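A morning at the Tovar lab: robots, slippers and a lot of patience

Posted 5 Jan 2024 in Visits

I've been meaning to write up my trip to the Tovar lab for ages. I went back in May, took nine pages of notes in terrible handwriting, and then the notebook went missing behind a radiator. Well, it's back, so let's do this before I lose it again!

Quick background for anyone new to the blog: I'm not a robotics person. I used to fix knitting machines for a living, and I visit workshops and labs when they'll have me. Tovar does household robotics research, and they run a visitor morning every spring with coffee, a talk and a walk around. You sign up by email and they take a small group. I got the last spot, mostly by being annoying.

We were met downstairs by Nicanor Ibarra, who runs the tidying project. He talks fast and walks faster, and I spent the first ten minutes jogging behind him trying to hear. The coffee was good. The pastries were gone by the time I reached them (I'm looking at you, man in the green fleece).

The talk came first. The question they're working on sounds simple: how do you teach a robot to put things back where they go, in a home it has never been in? The usual way is to have a person steer the arm through the job over and over, record everything, and train a model to copy what the person did. It works fine in the room where you recorded it. Then you move the furniture and it all goes to pieces. Nicanor showed a clip of an early version carefully setting a slipper down in mid-air, a good hand's width in front of where the shelf had been the day before. Big laugh from the room. He said he's watched it more times than he'd like to admit.

Their method is called Ditar, and the idea, as far as I followed it, is to split the job in two. One part looks through the camera at the wrist and only has to answer "how do I get hold of this thing from where I am?" The other part picks the place to put it. The two get trained separately, on different recordings, and you can collect the grasping recordings almost anywhere, since they don't depend on the rest of the room. I asked if that meant the two halves could disagree with each other. "Constantly," he said, and that got another laugh.

They had 400 recorded demonstrations for the grasping half and 200 for the placing half, which sounded like a lot to me, but the woman next to me (she works with this stuff) whispered that it was pretty lean. She wrote the numbers down and underlined them, so I did too.

After that came the part I'd come for. Faustino Tlapale took us through what the arm gets to look at while it's working, and he kept stopping on shoes. Shoes are a favorite of theirs. They're floppy or stiff, they have a right way around, and people leave them everywhere. My own hallway could keep this lab in business for years.

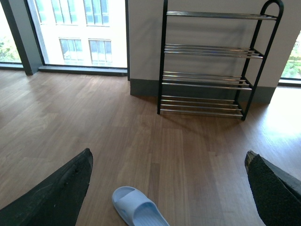 Wrist view at the Tovar lab: a light-blue slide between the gripper fingers, with the empty shoe rack farther back.

I had a proper think about that view. You see so little of the sandal! The strap is up at the far side and the rest runs away toward you. Faustino asked us where we'd grab it, and everybody had an opinion. I said the strap, because that's what I'd do at home, hooking a finger under it. Someone else wanted to pinch it by the edge of the sole. He said both can be fine, but they leave the shoe hanging at different angles, and then the placing half has to deal with whatever it's been handed.

Then there's the rack, with its thin chrome rods. I'd have guessed a rack would be easier than a solid shelf, but no – the rods are skinny and shiny, and a depth sensor can look right between them and report the wall behind. Faustino said the first sensor they tried, a Dorken, was hopeless at this, and they ended up having the placing half learn from ordinary color pictures instead. Sunlight on a floor is its own headache, he told us, since a bright patch moves through the day and a model can get weirdly attached to it. They now record at different hours on purpose.

So does it work? Here's what I've got in my notes. They compared Ditar with the plain copy-everything approach, using the same total number of recordings, and tested both in 6 rooms that neither had been trained in. Ditar did clearly better at getting the shoe onto a rack, and the gap was biggest when the rack had been turned or moved. On picking up alone, the two came out close. I liked that they told us so. Most of the failures that are left come from letting go: the shoe gets to the right spot and then tips when the fingers open. Nicanor thinks they need to add something that feels contact, and 2 students are working on that now.

I asked whether it can put a pair together, left and right, side by side. Not yet. It treats each shoe as its own little errand. Faustino said matching pairs is on the list, and that his mother asks him the same question every time he calls.

There was a live run planned at the end, but we'd used up the time with questions and the next group was already waiting on the stairs. A shame, and partly my fault. I did get to hold a spare pair of gripper fingers, made for them by a small shop called Jukier. They're lighter than I'd imagined, and the pads feel a bit like the sole of a climbing shoe. I asked how often the pads get changed and got a shrug and "when they start dropping things."

If you want to go, keep an eye on the lab's notices in early spring and write to them the same day. Parking behind the building is a nightmare, so take the bus, and get to the pastries early. I still owe Nicanor the name of a bearing supplier I promised him, which is also in the notebook, so that email is going out tonight.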